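Primholm Color Names – README

Primholm is a small list of color words for people who write labels for product photos. It covers four languages, and each word has a short note on when to use it. The first version was published in June. 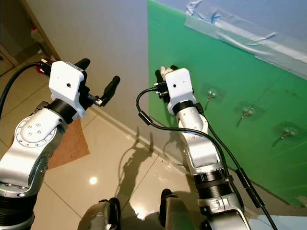
The hardest entries are gray and silver. In our list "silver" is only for a surface which shines like metal, and "gray" is for everything else between black and white. So the rounded elbow joint with the ring of small bolt heads is silver, and the ring at the wrist is simply black. In the older Trulent list both words had the same code – please do not mix the two lists.

Files

colors.csv – the words, one per line
notes.txt – usage notes
old_codes.csv – codes from Trulent, for conversion only
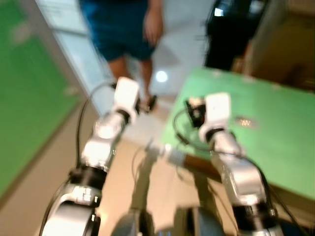
Words with two parts, such as "dark green", are written with a space and never with a hyphen. Version 3 will also add the shades of undyed wool from the Lã catalog.

Known problems: the codes for beige and cream are still the same in 11 lines.

Last update: November 14, 2025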